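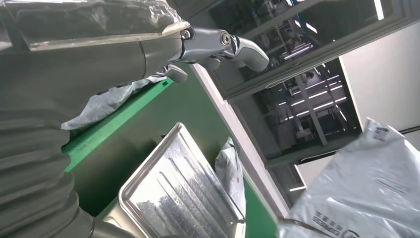

Hjalti Vídalín

I do all my wrapping and mailing on a green surface now, and I'd never go back, because white plastic mailers vanish on a pale counter and you end up patting around for them like lost eyeglasses. A metal tray with raised sides is my other great love (mine holds tape, labels and the pen that always wanders off). Fold the bag flap over once before you peel the strip, press out the air with your forearm, and keep crumpled bags for padding, they're good for a second trip! Anything over 400 grams gets two bags at my house, ever since a jar of jam went to Sallville.
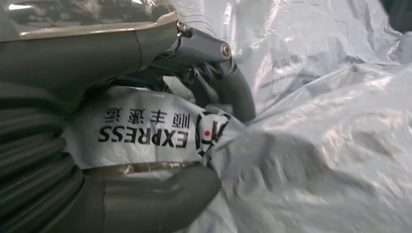

Marguerite wrote in to say she writes the address before anything goes inside, while the bag still lies flat, and lets the ink sit while she makes coffee.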